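Wrist cam demos, how many is enough for one task?

ondwood_bits
10 Oct 2022, 07:52
Been collecting since June for the curtain task (grab hem, pull open, let go). 600 demos so far, all by hand with the Budero grippers. Policy does ok in the room I recorded in, falls to bits anywhere else. Keep going or change something?

kettleandtape
How many rooms?

ondwood_bits
One. Well, one and a corridor.

kettleandtape
There's your problem then. 44 demos in each of a dozen places beats 600 in one. Stop recording in that room.

pms_ekard
Disagree. We did 3342 at Ekard in a single lab, and it was fine once we threw out the bad ones. Wobbly starts, people pausing halfway, all that. Check your data before you go driving about to other peoples houses.

kettleandtape
Fine in the same lab you mean?

pms_ekard
Mostly same lab yes. Different lights though.

ondwood_bits
Havent binned any yet. Starts are all over the place tbh, sometimes I'm half way to the curtain before I hit record, sometimes stood well back.
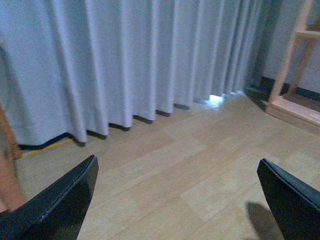 Also not sure about the pleats. Grey on grey, every fold looks like the next one, and I think it just goes for whichever is nearest the middle. Would moving my start point each time help or make it worse?

pms_ekard
Help, if you do it on purpose. Pick 6 start spots, tape on floor, rotate through them.

kettleandtape
Tape will be in shot, it'll learn the tape. Chalk, wipe it off after. And still get another room!!

ondwood_bits
Kadrić unit might let me in at weekends, will ask. Going thru the old ones tonigth first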